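Inicio | Números | Autores | Envíos | Buscar

4.2. Ensamblaje de engranajes sobre perfil

El segundo bloque de ensayos se ocupa de una operación corriente en talleres pequeños: colocar engranajes con cubo en un eje corto fijado a un perfil de aluminio. Un aprendiz la resuelve en la primera mañana. Para un sistema bimanual con pinzas paralelas concentra varias dificultades que en las tareas domésticas del bloque anterior (doblar paños, vaciar un escurridor) aparecían por separado: tolerancia estrecha entre agujero y eje, piezas planas apoyadas en la mesa y oclusión del punto de contacto por los propios dedos.

La política de control es la descrita en la sección 3, entrenada con 488 demostraciones teleoperadas en la celda Cletano. No se modificaron los dedos ni se emplearon útiles de centrado. Las piezas se depositaron a mano antes de cada ensayo, sin posición prefijada, y el operador no intervino hasta el final del intento.

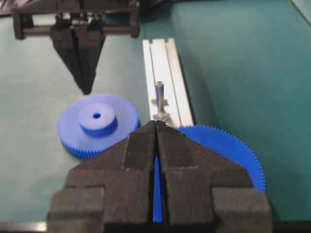

Figura 6. Espacio de trabajo desde la muñeca de uno de los brazos. La segunda pinza está sobre el borde del engranaje menor; el mayor queda en buena parte oculto bajo los dedos del primer plano.

La oclusión ilustrada en la figura 6 condiciona el resto del análisis. Cuando los dedos cubren el centro del engranaje, la cámara de muñeca deja de aportar información sobre el agujero y la estimación depende del arco dentado visible y de la vista del otro brazo. En el engranaje menor, con el cubo a la vista, el error lateral de la estimación fue sensiblemente inferior.

Se realizaron 610 intentos. En 206 de ellos la secuencia se completó sin ayuda. La causa de fallo más frecuente fue el agarre: el disco ofrece poca altura y los dedos tienden a arrastrarlo sobre la mesa. Le siguen el acuñamiento del cubo a la entrada del eje y, en menor medida, el contacto involuntario con el perfil. Una búsqueda en espiral con fuerza limitada, según la variante propuesta por Aebischer para el banco Farley, corrigió parte de los acuñamientos y alargó el ciclo.

A la vista de estos valores, la tarea no puede considerarse resuelta para uso en taller. El criterio de aceptación fijado con Mallo exigía casi 1.000 ciclos consecutivos sin intervención, cifra muy alejada de la serie más larga registrada. La sección 4.3 repite el protocolo con realimentación de par en ambas muñecas.

Comentarios (3)

Noemi Bortolotti: ¿Los fallos de agarre incluyen los intentos en los que el disco se arrastra pero acaba sujeto?

Lucrezia Amato: No, esos cuentan como agarre válido. Está en el anexo B.

Marisa Sanna: Convendría desglosar los resultados por tamaño de engranaje. Con una tasa única no se puede comparar con Lopes.

Contacto: secretaría de redacción | © Los autores | Volver arriba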